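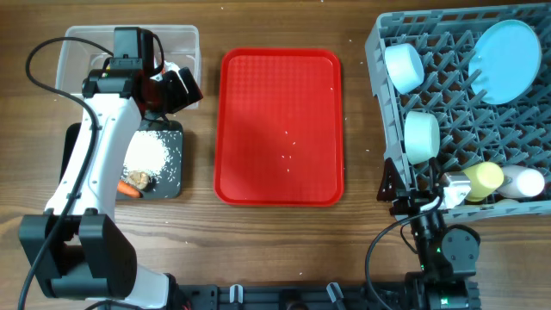 4.2 Clearing order and the spread of loose grains

The second part of the study looks at how a small table is cleared after a meal preparation task in which dry food, dishes and containers share one surface. We were interested in the order in which items leave the table and in what this order does to small residue, mainly uncooked rice. Rice was chosen over flour or sugar because a single grain can be seen and picked up, and because it moves easily when a dish is slid across wood.

Each layout used a red plastic tray, a clear plastic container, a dish rack and a set of light dishes and bottles. The layouts were drawn up at the Skuketti test kitchen in April and later repeated at Welteneo with the same list of items. A total of 32 clearing runs were recorded, 18 of them at the first site. The amount of dry rice was fixed at 200 g per run, weighed before the start. Runs in which a container tipped over were kept in the data, as spills of this kind are part of normal clearing.

We separate two strategies. In the dishes-first strategy, cups, plates and bottles go to the rack before any food is touched. In the food-first strategy, the rice and other food are returned to a container, and the dishes follow. A third pattern – switching back and forth between the two – occurred in 6 runs and is reported separately in Table 3.

Dishes-first clearing gave more free space early on, but it also spread the grains further. A plate drawn toward the rack tends to push residue ahead of its rim, and the grains then settle in places that are hard to wipe, such as the angled dividers of the rack. Food-first clearing kept most of the residue near its source. Its cost was a crowded table during the first half of the run, with little room to set down a bowl.

The tray plays a double role in both strategies. It is a carrier for dishes, and its raised rim also stops loose grains from returning to the tabletop. Abubakar and Skindus treat trays as carriers only, and their scoring sheet has no entry for residue inside the rim. We added one. A grain on the tray is scored as contained, a grain on the wood as loose, and a grain inside a dish as a fault in that dish. Tissue left in a bowl is scored as waste and must be removed before the bowl is racked.

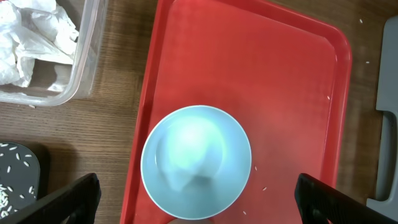

Figure 4. Bowl with crumpled tissue on the red tray. The rice grains around the bowl are scored as contained.

One reviewer objected that a contained grain still has to be cleaned up by someone, and that scoring it apart from a loose grain makes tray-heavy runs look better than they are. We accept the point in part. Table 4 therefore gives the totals both ways, with contained grains left out and with contained grains given the same weight as loose ones. The ranking of the two main strategies is the same under both rules, although the gap between them is smaller under the second.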